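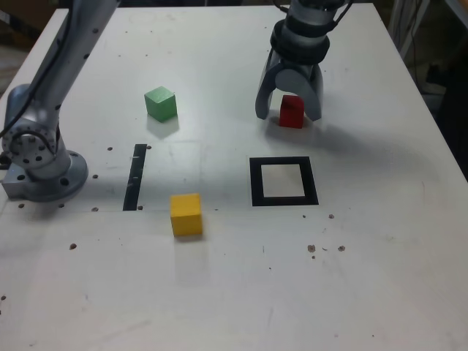 The Udisthorpe workshop supplies wooden cubes to schools under the Skirkia name. Its production lead has run the cutting line since March and spoke to us between batches.

"Color is the last step and the slowest," she said. "Green covers in 2 coats. Yellow wants more, and you sand in between." Red is mixed in-house.

Each batch is 686 cubes, of which some 100 are set aside for uneven edges. "A corner that is off shows up when you stack," she said. "Flat on a table you would miss it."

On work surfaces she is strict. A white top makes paint faults easy to spot, but it marks quickly. "Scuffs are fine. Grit is a problem, it gets into the finish." Outlines are put down in black tape, which she replaces once the corners lift.

The next order, for Dokon, is 1636 cubes in the same three colors.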